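Automation in the Table Clearing Team: Questions from Staff

Ristix Facilities Services
Last updated 25/08/2025

This page answers questions raised by staff at the Plerkier and Chaudhry sites. Terms of employment are set out in your contract, and nothing on this page replaces it.

What is being introduced?

A robot arm, known on site as Ruka, will take over part of the sorting and clearing of shared tables. It is taught in simulation before any change is made on the floor. The simulated rooms are furnished with the sort of things our teams handle every day: bowls, a book, a spray bottle, small items of food or play. The arm has to reach one item on a crowded table and leave the others where they are.

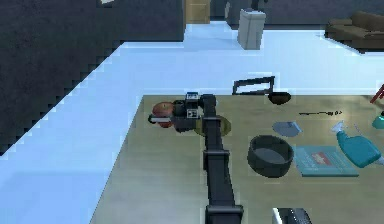
Will any posts be lost?

No post will be removed as a result of this work before the review in January. The 134 members of staff in the clearing teams keep their present grade and hours. Any later proposal would be put to staff and their representatives in the usual way.

What will change in my working day?

Staff on the early shift will spend less time on repeated lifting and more time checking finished tables. Each site will have two trained supervisors per shift, who may stop the arm at any time. Cleaning of surfaces, handling of glass and all contact with visitors remain with staff.

Who decides whether a task is ready to be handed over?

The site manager, on the advice of the shift supervisors. A task must first complete 265 simulated runs, and the records are open to any member of the team on request. Runs may use different views of the same room, including plain views of a table corner and the wall behind it.
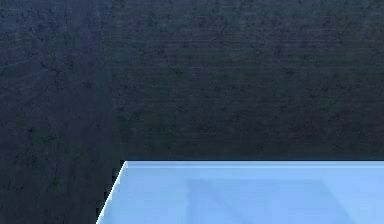

Supervisors are asked to read the notes for each run together with the pictures and to record any doubt in the shift log. A run marked as doubtful is not counted towards the total.

Do I have to take the training?

Training is required for supervisors and optional for everyone else. It takes place in paid time. Please apply through your line manager, quoting form 1391.

Will the system be used to measure my performance?

No. Run records concern the arm only. They will not be used in appraisals, pay decisions or disciplinary matters.

What should I do if I have a concern?

Speak to your supervisor in the first instance. Concerns about safety may be reported directly to the site manager, by telephone or in writing, and will receive a written reply.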